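Forum > Apprendre la musique > Débuter à l'âge adulte

Cours de violon à domicile ou en école quand on commence tard ?

mirabelle_54
Bonjour à toutes et à tous,
Je me lance, après avoir lu le forum en silence pendant des semaines (vous êtes une mine, merci !). J'ai 41 ans, je n'ai jamais touché un instrument à part la flûte du collège, et j'ai loué un violon sur un coup de tête. Il est dans le salon, il me regarde, et il faut bien que je trouve quelqu'un pour m'apprendre à le tenir. J'hésite entre un professeur qui viendrait à la maison et l'école associative de mon quartier, qui prend des adultes l'après-midi mais en cours de 30 minutes seulement. Le professeur à domicile ferait des séances d'une heure, plus chères évidemment, et sans orchestre ni copains de pupitre. Qu'est-ce que vous feriez à ma place ?

Trindade_A
Bonjour Mirabelle et bienvenue ! J'ai commencé le violoncelle à la retraite, avec une professeure qui vient chez moi, Natália Seixas, et je ne changerais pour rien au monde. Elle a vu tout de suite que ma chaise était trop basse, que mon pupitre était mal éclairé, que je travaillais coincé entre le buffet et la fenêtre. Ce sont des choses qu'on ne corrige pas dans une salle de cours, vu qu'on rentre ensuite chez soi retrouver la mauvaise chaise. Et puis une demi-heure, quand on débute, le temps d'accorder et de se détendre les épaules, il ne reste pas grand-chose.
Adalberto

vieux_crincrin
Pas d'accord avec Adalberto, même si je le lis toujours avec plaisir. Une demi-heure bien menée, pour un débutant, c'est largement assez. Au-delà le bras droit fatigue, on compense avec l'épaule et on passe la fin du cours à apprendre des bêtises. À l'école, surtout, on entend les autres, et ça vaut de l'or. Mon premier vrai progrès, je l'ai fait au fond des seconds violons à jouer une note sur quatre.

mirabelle_54
Merci à vous deux ! Bon, je ne suis pas plus avancée mais je suis très contente d'avoir posé la question. Pour l'orchestre, j'avoue que l'idée me terrifie et me fait envie en même temps. Il faut quel niveau ?

ptitebemol
Coucou ! Chez nous (école Catilora), l'ensemble des adultes accueille les gens dès la deuxième année, parfois avant si le professeur est d'accord. On répète une fois par mois, on rit beaucoup, on joue juste de temps en temps. Demande si ton école fait pareil, et surtout demande à assister à une répétition avant de t'inscrire. Personnellement j'ai fait 2 ans à la maison puis je suis passée à l'école, et je trouve que c'était le bon ordre, parce que j'étais beaucoup trop timide pour couiner devant des inconnus.

vieux_crincrin
Tout le monde couine. C'est même comme ça qu'on se reconnaît entre débutants, et au bout d'un mois plus personne n'y pense. Je maintiens que rester longtemps seul avec son professeur, c'est prendre l'habitude de ralentir dès que c'est difficile. En groupe, la mesure suivante arrive, que vous soyez prêt ou pas.

Trindade_A
Je vous accorde ce point, cher crincrin, mes doubles croches en sont la preuve vivante. Natália me met au métronome et je le soupçonne toujours d'accélérer.

rosin_rosine
Une question pratique au passage, Mirabelle : ton violon de location, il est réglé ? Le mien avait un chevalet si haut que j'avais les doigts en compote, j'ai cru pendant tout un trimestre que j'étais nulle. Un luthier me l'a repris et ç'a été le jour et la nuit. Et ne va pas acheter un archet à 200 euros maintenant, comme je l'ai fait ! Attends d'avoir un professeur, qui en essaiera plusieurs avec toi.

mirabelle_54
Alors là, aucune idée pour le chevalet, je ne savais même pas que ça se réglait... Je vais appeler le loueur. Merci Rosine, et promis, pas d'archet.
En vous lisant, je me dis que je pourrais prendre quelques cours à la maison pour apprivoiser la bête, disons 5, jusqu'en mars, et visiter l'école au printemps pour voir une répétition. 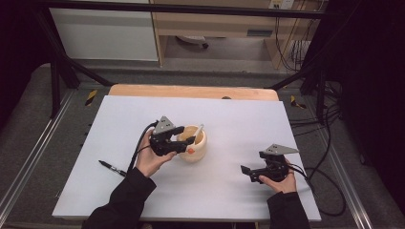

Comme ça j'aurai au moins la posture et les cordes à vide avant d'affronter les autres, et si le professeur me plaît vraiment, je verrai si je peux garder une heure avec lui de temps en temps en plus de l'école. Je reviendrai vous raconter, en long et en large comme vous l'aurez compris !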